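실내 색채와 작업면 대비: 솔랑주 베송 인터뷰

색채 설계 사무소 부스타만테(Bustamante)의 솔랑주 베송(Solange Besson)은 공용 작업실의 벽과 탁자 색을 명도 차이로 설계한다. 인터뷰는 2021년 7월 2일에 진행되었다.

베송은 색상보다 반사율을 먼저 정한다. "의뢰인은 청록이냐 회색이냐를 묻습니다. 저는 벽의 반사율부터 적습니다. 어두운 벽을 쓰면 상판은 밝아야 하고, 그 차이가 조명 계획을 결정합니다."

흰 상판의 단점은 눈부심이다. 그는 광택도를 9 이하로 제한하고, 기준을 넘는 마감재는 견본 단계에서 제외한다. "광택이 높으면 조명이 상판에 그대로 비칩니다. 조도를 올려도 물체의 윤곽은 더 읽기 어려워집니다." 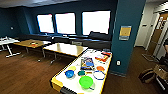

짙은 청록색 벽과 기둥, 노란 테두리를 두른 흰 상판.

모서리 표시에 대해서는 견해가 갈린다. 동료 툴리키 린드크비스트(Tuulikki Lindqvist)는 테두리 전체에 단색을 두르는 방식을 선호한다. 베송은 통로에 면한 변에만 표시를 권한다. "모든 변이 강조되면 어느 변이 통로 쪽인지 구별되지 않습니다. 린드크비스트는 청소와 보수가 쉽다는 점을 더 중시합니다. 그 점은 저도 인정합니다."

두 사람은 하베벡스(Havevex) 작업실의 도장 견본 62종을 같은 조명 아래에서 비교했다. 최종 후보는 2종이었고, 둘 다 무광이었다. 색온도를 바꾸자 한쪽은 녹색 기가 강해져 탈락했다.
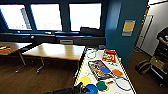 흰 상판 가장자리의 노랑·검정 줄무늬 테이프와 원색 물건들.

줄무늬 테이프의 유지 주기를 묻자 베송은 접착면의 들뜸을 기준으로 든다. "색이 바래기 전에 끝단이 먼저 일어납니다. 저는 이음매를 모서리에 두지 않습니다."

벽 도장의 재측정은 10월로 잡혀 있다. 측정 위치는 창가와 안쪽 벽 두 곳이며, 초기값과의 차이만 기록한다.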